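Amville company opens orders for Kollen, a service that lets a robot arm handle drive swaps

AMVILLE — After a long spring of testing, and more pots of coffee than anyone at the shop would care to add up, Drismont is happy to announce that its Kollen drive-handling service will be open to new customers beginning in July. Kollen brings a robot arm, a purpose-built gripper and a friendly setup crew to small and mid-sized server rooms, the kind of places where one or two people look after everything and a drive replacement usually means somebody getting out of bed.

The service grew out of a simple request. Mendonça, a records storage firm that keeps its own machines on the other side of Amville, asked whether an arm could take over the plain, repetitive work of pulling and seating drives so that its staff could get back to helping clients. Drismont said yes, a little nervously, and the two companies have been working side by side ever since.

"We started with the part you hold," said Katherine Lozano, who leads the Kollen team. "A drive is a small thing with a lot of somebody's work on it, and it sits in a tight spot with metal close by on both sides. So we spent months on the fingers alone before we let ourselves think about anything else — and I'm so glad we did, even if my family got very tired of hearing about fingers!" 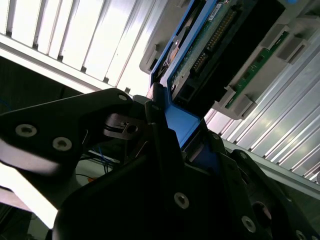
Kollen's gripper holding the blue part at the lower end of an electronic module.

The gripper is designed to take hold of the caddy and leave the electronics alone. Its plates are fastened with ordinary screws, so a customer with a basic set of hex keys and screwdrivers can change a worn finger over a lunch break, and spare fingers come in the box. A small camera rides along at the wrist and gives the arm a close view of the bay as it works, and the same view can be followed from a desk down the hall or from home.

During the trial at Mendonça, the arm worked through 700 practice swaps on a bench chassis before it was given a turn at the live racks. Staff there chose the hours, wrote the swap list each Monday and kept the final say on every job, and that arrangement has been carried over into the service just as it was. Kollen does nothing until a person has approved the list. 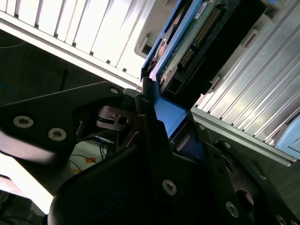

What customers receive

Each Kollen package includes the arm and its stand, one gripper, two sets of spare fingers, and a setup visit in which the Drismont crew measures the racks and teaches the arm each bay. A standard setup covers up to 114 bays, and larger rooms are welcome too — they simply take a second visit. Training for staff is included and takes about 200 minutes, with a break in the middle and plenty of time for questions.

Customers may rent by the month or buy outright, and those who rent can put their payments toward a purchase later on. Support calls are answered by the same people who build the equipment.

"I like that when you call us, you get someone who has had their own hands inside one of these," Lozano said. "We're a small shop and we'd like to stay the kind of place where you know who you're talking to."

Open house

Neighbors, customers and the merely curious are warmly invited to see Kollen at work at the Drismont shop in Amville on a Monday evening in July, starting at 6 p.m. Light refreshments will be served, and children are welcome with an adult. Guests who would like to bring a caddy from their own racks are encouraged to do so, and the team will gladly look at whether the standard fingers are a good fit.

To reserve a place at the open house or to ask about a setup visit, please contact Katherine Lozano at the Drismont front office.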